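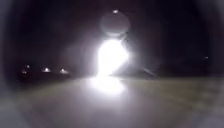
Section 6. Checking path lights after dark

Use this section once the posts are wired and the daytime settings in Section 5 are complete. It covers the night walk, the glare check, the shadow check and the record sheet. It applies to all Clurken post lights installed on the Cusham and Hindlow paths, 109 posts in total. Posts 1 to 49 are on the Cusham side.

6.1 Before you go out

1. Print the post list for the side you are checking. Do not work from memory, as post numbers skip at the old gate.
2. Confirm with the control desk that the night schedule is on and that no post is set to Test.
3. Put on a reflective vest. Carry a hand lamp, a spare battery, chalk and the light meter.
4. Wait until the sky is fully dark. Readings taken at dusk come out too high and have to be repeated.

CAUTION: The paths are open to cyclists and service vehicles at night. Keep to one side and face oncoming traffic.

CAUTION: Do not open a post door during the night walk. Door work is covered in Section 8 and needs the circuit locked off.

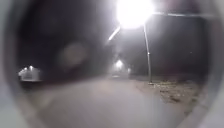 Hindlow Grounds Department – Outdoor Lighting Group

6.2 Night walk

5. Start at the lowest post number and walk in number order.
6. Switch off your hand lamp and stand still for a minute before the first reading.
7. Lay the meter flat on the pavement, midway between two posts. Step back so that your own shadow is off the sensor, then write down the reading.
8. Look at the head from both directions. Mark F for flicker, D for dim or X for out.
9. Look at the joint collar on the post, if it has one. If the upper part has turned and the arm no longer hangs over the path, mark T.
10. Look at the foot of the post. Note soil, leaves or mulch piled against it.

Note: A head that has passed 4,000 hours may look slightly dimmer than its neighbors. Mark it D only if the meter reading is below the limit on the post list.

6.3 Glare check

11. Go to each chalk mark left by the day crew and look straight down the path at normal eye height.
12. Decide whether you could see a person walking toward you. Write Yes or No. Do not write Maybe.
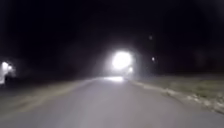
Glare is scored apart from brightness, and a path can pass one and fail the other. Most faults are on long straight runs, where lights line up toward the far end. Score each light by itself when several are close together. With a large white glow near the horizon and a small bright spot just under it and to the right, enter two lines on the sheet, starting with the larger one. The bright patch on the pavement below them is not a third light and gets no line. If a vehicle may be the source, wait until it has gone by or parked and look again.

13. If the answer in step 12 was No, move ten paces forward and repeat. Write down both results.
14. If a head is too bright from both positions, ask the control desk to lower it one level. Wait for the change and look again.
15. If lowering the level does not help, fit a Parisi side shield on the next day visit. Do not fit shields in the dark.

6.4 Shadow check 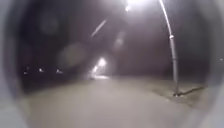 Fig. 6-4. Lamppost at the right side of the path, with its shadow running from the base toward the right.

16. Stand on the path beside the post and find its shadow.
17. Follow the shadow from the base to its end. A shadow that stays off the paved surface needs no entry.
18. If the shadow crosses the path, check for steps, drains or raised edges inside it. Enter each one on the sheet with the post number.
19. Do not move a post to correct a shadow. Send the entry to Agata Sala, who will set the level of the next post instead.

6.5 Finishing

20. Tell the control desk that you are off the path.
21. Return the meter and put the battery on charge.
22. Sign the record sheet and leave it in the tray for Araceli Hinojosa.

Note: Post 73 is on a separate timer until December. Leave its line blank.

Section 6 revised Nov 18, 2025. Replaces all earlier copies.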